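The Grip That Wasn't There

A bottle of tea weighs very little, and dropping one does little harm. The people at Hosevow had dropped plenty of them by early July and had stopped writing most of them down. What got their attention was a run in which the bottle never left the desk, and the log said it had been put away in the refrigerator.

Hosevow is a small group in Castness that teaches humanoid robots to do kitchen and household jobs. Its main test that summer was a plain one. The robot takes a bottle from a desk, turns, places it in the upper compartment of a refrigerator and comes back to its starting pose. There are 28 steps in the script, counting each check the software makes along the way. On run 649 the robot did every one of them with no bottle in its hand.

"It reached in, it opened its fingers, it came back out," says Anneli Heinonen, who was at the operator's station. "The screen turned green. I looked over and the tea was still sitting there."
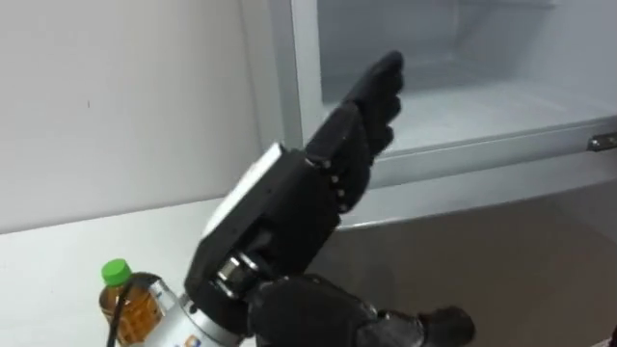
Heinonen pressed the stop button, noted the time and went to find Ingvar Bisgaard, who runs the lab. Bisgaard's first thought was the camera. Lighting in the room had been changed the week before, and clear plastic is hard for a vision system at the best of times. He spent most of an afternoon on that idea. The camera software had found the bottle correctly at the start of the run and placed it within a few millimeters of where it stood.

His second thought was the hand. Each finger reports how hard its motor is working, and the control program takes a rise in that effort as a sign that the finger has met something. When enough fingers report a rise, the program calls it a grip. Bisgaard pulled the records for the run and found the rise right where it should be, on every finger that mattered. As far as the program could tell, the robot had been holding something from step nine onward.

The cause was in the wrist, under the covering, where a cable had been rerouted during a repair. With the wrist turned a certain way, the cable went tight and pulled against the finger tendons. The motors worked harder to close, and the numbers looked the same as they did around a bottle.

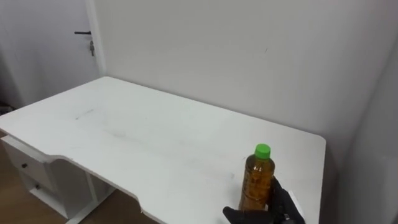
The repair had been done by the book. Hjalti Ladefoged, the technician who carried it out, still has the work sheet, with each line initialed. The instructions told him to secure the cable with the hand open and the wrist straight, then to run the fingers through their full motion. He did both. No line on the sheet asked him to repeat the finger motion with the wrist turned.

"I would have signed it again the next day," Ladefoged says. "There was no slack problem in the position I was told to check."

A false grip on a tea bottle is a nuisance. What worried the group was the other half of the same fault. The program also uses finger effort to decide when to stop squeezing. If it can mistake a tight cable for a bottle, it can count the cable's pull as part of its grip on a real object and hold that object too loosely. Or, once someone corrects for the cable by raising the threshold, it can squeeze too hard when the wrist is straight and the cable is slack.

That second case came up sooner than anyone wanted. Before the cable was found, a setting had been raised to cut down on false grips, a quick change that looked sensible. Two days later Ladefoged put his own hand between the robot's fingers to brush off some dust during a pause. The program was still live. The fingers closed and kept closing past the point where they should have let up. He got his hand out with a bruise across two knuckles.

He had broken a rule, and he says so. Work on the hand is supposed to happen with motor power off. But the pause screen in use at the time was gray, the same gray as the power-off screen, and the words on it were small.

Auður Grímsdóttir was asked to look into both events. She works for Lellimeo, a firm that reviews machine safety for small manufacturers, and she had not dealt with a humanoid before. She asked the team to run the whole job again, slowly, with the hand emptied of power at each stage so she could feel the fingers herself. Then she asked to see it from across the room. 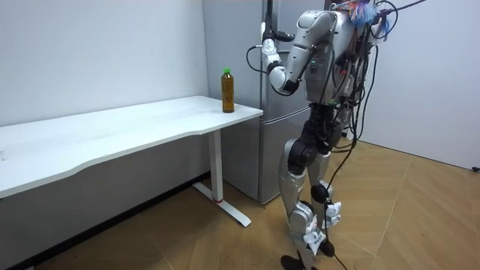
The test robot at the desk, with the refrigerator behind it.

From there, Grímsdóttir says, the trouble with cables was hard to miss. Her report gives five pages to them. She wanted to know which ones carried power, which carried signals, and what would happen if any one of them were pulled tight at full reach. For most of them the team had an answer. For the wrist cable the only drawing was from before the repair.

She also wrote about the check at the end of the task, or the lack of one. The robot's program confirmed that it had reached the right spot and opened its hand. It did not look back at the desk, and it did not look into the compartment. Every check asked the robot about itself.

"You would not accept that from a new employee," she says. "You would want them to look on the shelf." 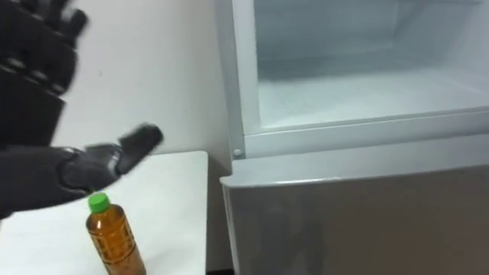

Sólveig Østergaard wrote the new check, and she says it was less work than the meeting about whether to write it. The program now saves a view from the head camera before the reach and another after the release, and compares the two. If the bottle is on the desk in both, the run is marked as failed whatever the fingers say. The side-on view is a useful one for the purpose, she explains, as the white tabletop and the open freezer compartment both fit in it, and the green cap is easy for the software to find on all that white. She had expected the hands to be the hard part. They pass close over the bottle, sometimes with only a small gap above the cap, and a blurred hand can confuse the count. Her fix was to have the program wait until both arms are still.

The other changes are mostly dull. The wrist cable has a new path with a guide that keeps it clear of the tendons. The repair sheet has new lines, calling for the finger test with the wrist at each end of its range. The pause screen is now orange and the words on it can be read from the door. The raised setting was put back, and settings of that kind now need a second signature.

One of Grímsdóttir's points is still open. She wants a grip sensor in the fingertips, separate from the motors, so that one tight cable can't fool the whole hand. Bisgaard agrees with her and has a price from Overgaard, the supplier he would use. The sensors would add to the wiring in a hand that already has little room for it — and he does not want to route another cable through the wrist until the new guide has more hours on it.

Østergaard has gone back through the older runs with her check, using whatever camera views were saved. Two more of them, both logged as complete, show a bottle that never moved. Both came after the repair. She has changed them to failures in the log and left the old entries in place next to the new ones, with her initials and the date, Aug 11, 2024.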